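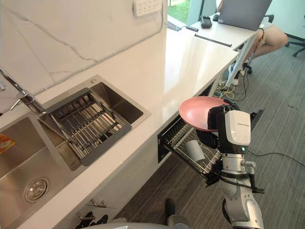

Talha Gondal asked last term why the plate routine gets a chapter to itself when the arm can already pick things up. Picking up is the easy half. Putting down is where new members go grey.

Nallongate Robotics Club - Member Handbook
April, by Atif Paracha

Home | Handbook | Kit List | Rota | Contact

Section 4: Kitchen Tasks

4.1 Before you start

1. Pull the dish rack drawer out fully. Half out is worse than shut.
2. Load the Duton profile on the laptop. The Catau profile is for the old gripper and will greet a plate like a hammer.
3. Agree who is holding the stop button. "We both thought it was you" has been tried.

CAUTION: Keep hands out of the drawer while the arm is live. Plates are replaceable, and the club budget covers 14 of them.

4.2 Plates

4. Grip at the rim and lift straight up before turning the wrist.
5. Lower at speed 2. Speed 4 exists, and we would rather it didn't.
6. Open the fingers, wait for the tone, then back away along the same path.

4.3 Cups

7. Close the fingers round the lower half of the cup, open end up.
8. Check clearance from the sink before moving the elbow. The planner knows where the hand is and takes a relaxed view of everything else.
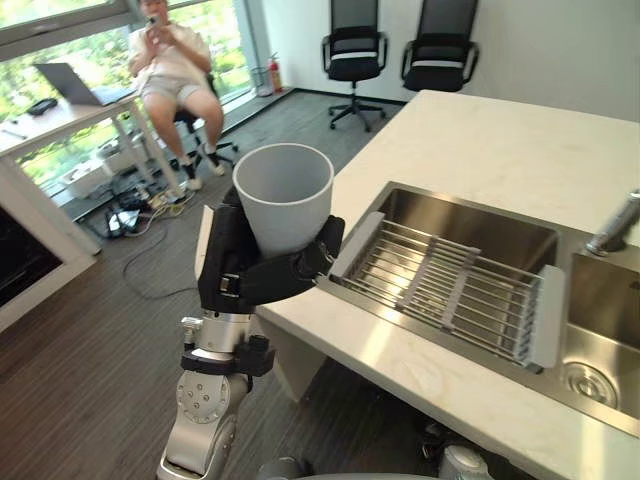 Fig. 4b. Cup held upright near the sink.

NOTE: Paper cups need the soft grip setting. If you forget, you will have a paper something else.

4.4 Mugs and the coffee machine

9. Switch to the wrist camera. The head view is little help once the mug is under the machine.
10. Approach slowly and keep the handle clear of the spouts. 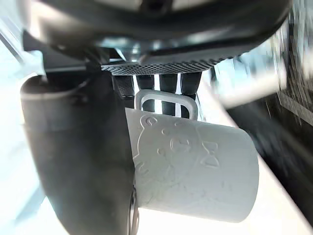
11. Level the mug before you let go, and do practice runs with the machine switched off. A full set is 32 runs, logged in the Marwat sheet, including the ones you would prefer to forget.

CAUTION: No live coffee until a second member has signed your log. Decaf counts as coffee.

Related sections
Section 3: Calibrating the Wrist
Section 5: Drawers and Doors
Marwat Sheet: How to Fill It In
Spare Fingers and Where They Went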